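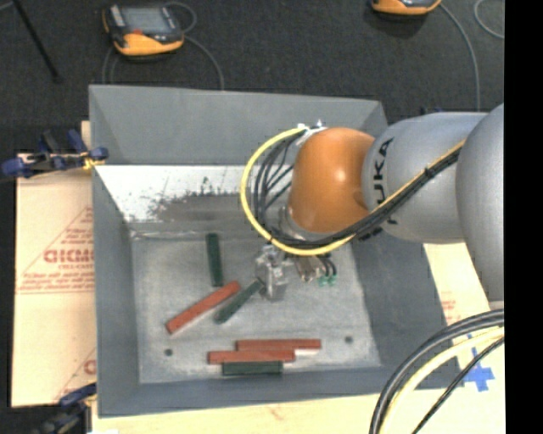
We are finally getting around to the big plastic storage bins we inherited with my aunt's house in Pillden, and I could use some advice from people who have done this kind of cleaning before. My aunt kept everything in bins: dog food, potting soil, Christmas things, my cousins' old toys. Most of them are perfectly sound and I hate to throw out anything with years left in it. What bothers me is the marks. You know the kind, a dark worn smudge on the inside of a pale wall with little specks scattered around it, and a gray floor covered in scratches from things being dragged across it. I have gone at ours with dish soap and a sponge on three separate evenings and the smudges look the same as when I started. The scratches I can live with. I would like to use two of the bins for winter blankets and one for my grandson's blocks, so I don't want to use anything that will leave a smell or come off on little hands.

My other trouble is that the one from the potting shed smells musty even with the lid off. I left it on the back porch for most of July and it helped a bit, but I can still smell it when I lean in. Is there a trick to this, or do I just give up on that one and keep it for the garden? Thank you in advance, and sorry for going on so long — my late husband used to say I couldn't order a sandwich without telling the whole family history.

Posted August 5, 2024

Balakrishnan Poojary

Hello and welcome! I cleaned out my parents' place in Nurkden a few years back and I think we had every bin ever sold in the county, so I feel for you.

First thing, work out whether the smudge is sitting on the plastic or is part of it. Rub one small spot with a white cloth and a little baking soda mixed with water to a soft paste. If the cloth comes up gray, you have dirt or rubber scuff, and patience will get it off. If the cloth stays clean, the surface itself is probably worn and no amount of scrubbing will change that. I spent a whole Saturday on one of those before my wife came out and pointed at it and asked me what color I thought it was going to turn.

For scuffs I do this: spread the paste over the mark, leave it for 45 minutes, then rub gently in circles with a damp cloth and rinse well. A melamine sponge works too, but go lightly, it is a fine abrasive and it will dull a shiny surface. Please skip the steel wool. It gives the next round of dirt a lovely place to settle in.

For the smell, wash the bin with warm soapy water, rinse, then wipe the whole inside with plain white vinegar, equal parts with water. Don't forget the underside of the rim and the groove in the lid, that is where ours was hiding. Let it dry completely in the sun. After that put an open bowl of baking soda inside, close the lid, and leave it for 3 days. If it still smells, do it again. My worst one needed two rounds and it has held wool sweaters ever since (I do put them in cotton bags first, but I am fussy).

One caution that I am sure you know already, but never mix bleach with the vinegar, and don't use one right after the other without a very good rinse in between. Good luck, and tell your grandson he is getting a fine block bin!

Hnat Fedoruk

just buy new ones. Pollitz hardware had the big ones with lids on sale last week, I got four. life is short

Kurup Gardener

I agree with most of what Balakrishnan wrote. I would keep the potting shed one for the garden though. Old plastic that has held damp soil or fertilizer for years can hang on to the smell, and you don't always know what else was stored in it. I wouldn't put a child's toys in it, or blankets for that matter. Mine holds bird seed and a pair of boots and I have never once worried about how it looks inside.

If you want to dress up a worn one for the blankets, cut a piece of plain cotton sheet for the bottom and tuck it up the sides a little. It hides the scratches, and you can throw it in the wash every spring. I used an old pillowcase slit open for the smaller size and it fit nearly perfectly.

Also check the corners for cracks before you load anything heavy. Press with your thumb from the inside and listen for a creak. I lost a whole set of canning jars on the basement stairs by not doing that, and I still find the odd piece of glass.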